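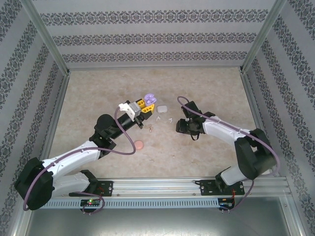 The Setel two-arm kit in its enclosure, left arm holding the lavender flower piece.

Setel kit review - progress report, August

Hi all, this is the second report on the Setel review you're paying for, and I'll try to keep it shorter than the last one (sorry about the last one). Quick version: the kit is built, both arms run, I've spent 257 of the 800 in the parts budget, and I'm leaning toward a yes with some grumbling attached.

You asked me to look at whether Setel's bench kit would work for the small-item sorting jobs we keep getting asked about. It comes as two arms that bolt to one rail, plus the enclosure posts, plates and control boards. The wallpaper was our own addition and I like it a lot! The bench software is Uvia, which Setel doesn't make but does recommend, and after a rocky first week I've come around to it.

Setup took 3 days. Two of those were me. The rail went together fast, the mounting plates lined up the first time, and then I spent most of an afternoon chasing a fault that was a connector I hadn't pushed all the way in. The manual is fine on the mechanical side and thin on everything after that. There's one page on calibration and it assumes you've done it before. I wrote our own version, four pages with my notes in the margins, and it's in the shared folder under Mellor, because Mellor is what I've been calling this bench.

So far I've logged 19 sessions. A session is a handful of small things put down between the arms, with a list of moves to get through. I've been keeping the items light and a bit annoying on purpose - odd shapes, little plastic bits, flat round things that don't want to be picked up. Flat things are still the weak spot. The fingers come down, touch the table, and push the piece along instead of getting under it. Chunkier shapes with some edge to them go much better, and I've gotten pretty relaxed about those.

Handing an item from one arm to the other works, but it's slow. Uvia wants to check both arms before it lets either one go, and I haven't found a setting that speeds this up without making me nervous. I've sent Setel a question about it. Their support is friendly and answers by about lunchtime the next day, so no complaints there.
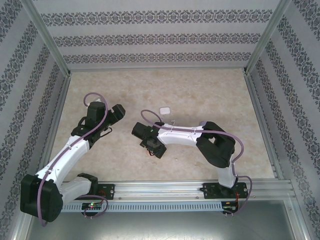 Both arms over the floor panel with a single small white item between them.

Cables are my biggest gripe. They run on the outside of the arms in big loops, and every time I write a new move I have to think about where the loop is going to end up. I've rerouted one of them twice now. It's livable on a bench where I'm sitting next to it, but I wouldn't want to hand this over to a customer without some kind of clip or sleeve. Honduveo sells a sleeve set that looks like it would fit and I'd like to order one out of what's left in the budget - shout if that's a problem, otherwise I'll go ahead.

The other thing on my list is reach. With both arms on the same rail, the middle of the table is easy for either of them, and the far corners are a stretch. I had planned on using the whole surface and I've stopped doing that. If we quote a job on this kit we should quote it for the middle and be upfront about it.

Still to do before the final report:

Longer runs without me in the room (so far I've been there for all of them).
A second try at flat items, with thinner fingertips if Setel will send some.
Swap the arms' jobs around and see if the one on the right is as good at picking as the one on the left. I suspect it is, but I've been lazy and given the left one most of the work.
Clean up my calibration notes so they make sense to somebody else.

I don't need more money at this point. I would like two more weeks on the bench before it gets packed up, if the space isn't promised to anyone. Let me know about that and about the sleeves, and I'll get going on the long runs in the meantime.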